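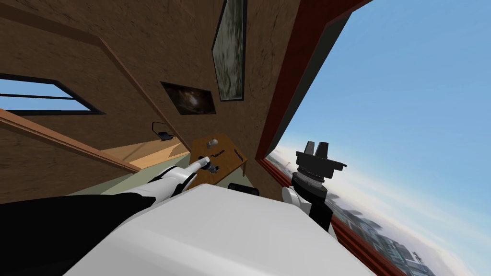
Se busca ayudante de carpintería — Grasso

Taller pequeño, restauramos ventanas y puertas de madera. Necesitamos una persona ya, para empezar en febrero. Media jornada, mañanas.

Lijado, masilla, barnices, algo de montaje en obra. Experiencia mínima, ganas muchas. Carnet de conducir imprescindible — hay que mover la furgoneta.

Contrato de 9 meses, 400 euros al mes mas dietas. Si encajas, seguimos hablando.

Abstenerse agencias. Preguntar por Inese Strazds en el taller, o dejar curriculum en el buzon. Fotos de trabajos tuyos, mejor.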